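The Long Afternoon of the Kitchen Counter

Jun 25, 2022

My grandmother's kitchen had a counter you could have landed a small plane on, or so it seemed to me when I was six and had to climb on a chair to see over it. Pie dough got rolled out there. Homework got done there, bills got paid there, and once, during a very bad August, a whole bushel of tomatoes was lined up in rows from the sink to the bread box because they had all come ripe on the same morning and she would not hear of giving any away until she'd had first pick. I don't remember what color the walls were in that house. I could draw you that counter from memory, right down to the scorch mark by the stove that she always covered with a trivet when company came.

I've been thinking about counters a good deal this year, partly because we are finally replacing ours and partly because everyone I mention it to has something to say. Bring up your roof at a dinner party and people will nod politely and reach for the bread. Bring up your countertops and you'll be there until midnight! A neighbor told me she still misses the yellow laminate she tore out with her own hands. A man I'd only just met at the lumberyard pulled out his phone to show me a butcher block he oils twice a year, and he had more pictures of it than I have of my dog.

It's a funny kind of affection, when you consider what we ask of these things. We drop pans on them and spill wine on them and set down grocery bags with wet bottoms. We lean on them while we wait for the kettle, and we have most of our arguments across them, and a fair number of the apologies too.

In the town of Resberg, where I spent a good part of the spring pestering people who know more than I do, there is a stone yard called Mac Carthaigh that has been cutting slabs for as long as anybody on that street can recall. You walk in past the office, where there's a coffee pot that I would not recommend, and out the back door into a long shed where the slabs stand upright in wooden racks like books on a shelf. There were 158 of them on the day I visited (it's written on a chalkboard by the door and changed every evening), and I must have looked at every last one. Some were so busy with color that I couldn't imagine chopping an onion on them without getting dizzy. Others were so plain that I walked right by and had to be called back to look again.
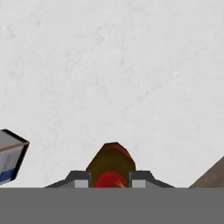 Home & Hearth Desk

The plain ones were what won me over in the end. A pale stone with a bit of soft speckle in it has a way of keeping quiet while you get on with supper, and it takes the light nicely in the morning, which matters more to me now than it did when I was young and slept through mornings altogether. The folks at the yard told me that people nearly always come in asking for something dramatic and then, if they are given enough time to wander, drift over toward the gentler end of the shed. They don't hurry anyone. I was there for three hours and was offered that coffee twice.

What they will tell you, if you ask, is to take a sample home and live with it. Put it next to the stove. Look at it at night with the overhead light on, when everything in a kitchen looks its worst, and again at breakfast. Squeeze a lemon on it and go to bed. If it's marble you will very likely find a dull little ring there the next day, and you'll learn something about yourself from how much you mind. I minded a great deal the first time. By the end of the week there were several rings and a turmeric stain the shape of Florida, and I had more or less made my peace.

Stone isn't for everybody, of course, and it isn't for every pocketbook. Down the road at Ollico, which is a cabinet shop that got into counters by way of having scraps to use up, they'll make you a maple top that can be sanded back to new whenever you've been too hard on it. I have a soft spot for wood. It's warm under your forearms in January, and a knife mark in it looks like a knife mark and not like a catastrophe. The trouble is the sink. Water finds its way in along that front edge sooner or later, and a good many wood-counter people end up with stone or steel there and maple everywhere else, a compromise that I think looks rather handsome.

Then there's poured concrete, which had its big moment some years back and has settled down into something more modest. A small outfit named Flanden still does it in the old slow way, building the mold right in your kitchen and asking you to cook somewhere else for up to 6 days. The owners of one farmhouse I visited had pressed a single fern leaf into the corner by the pantry while the mix was still soft. They rub it with a thumb every time they go past, and the concrete there has gone smooth and dark.

As for us, we settled on the pale stone, with a stretch of maple at the end where the bread gets made. It goes in next month, if the measurements were right, and I've kept a square of the old counter out in the garage, wrapped in a towel. My husband asked what I was planning to do with it. I told him I'd set the seed trays on it come spring.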